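Gripper comparison meeting, Tuesday 17/01/2023
Notes by me again (I lost the coin toss). Petrică Anghel ran the meeting, Natum people dialed in late.

We started with the towel folding runs in the simulator. Same gray towel, same wooden table, two sets of fingers: the narrow Tislow pair and the wider Enache ones. Petrică has now put 40 runs through each. Tislow is ahead on picking up the hem, and I was pretty smug about that, having argued for it since July! Enache does better once the cloth is up in the air, and it lets go more cleanly.

The long talk was about where to pinch. I think we're grabbing too much cloth. Petrică wants the fingers to come down right on the hem and take only the edge, and he'd slow the close to get it. Natum asked if that would just push the towel away on the tabletop. Fair point – we argued it for a good while and ended up agreeing to try both speeds.

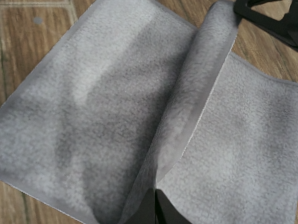 We also went over what the second arm should be doing while the first one holds on. Right now it hangs back until it gets the go-ahead, and I'd like it to start moving sooner. Petrică is worried about the two of them bumping in the middle of a fold. We'll try it with a bigger safety gap first and shrink it if the runs look okay.

Controller: still on Juvavley for both sets. The new build fixed the jitter at the wrist (hooray) but the force readings are noisy, so please don't quote them to anyone yet.

Money came up, briefly. The real Enache fingers would take $4,000 out of the budget, and I said I'd want to see the slow-close results before we order. No objections.

To do:
Petrică – slow and fast close, both finger sets, 40 runs each
Me – safety gap settings, 3 sizes, plus the force noise
Natum – send us the fleece settings they're using, ours feel too stiff

Cameras got bumped to next time, we ran out of room. Next meeting is in 2 weeks, same call link.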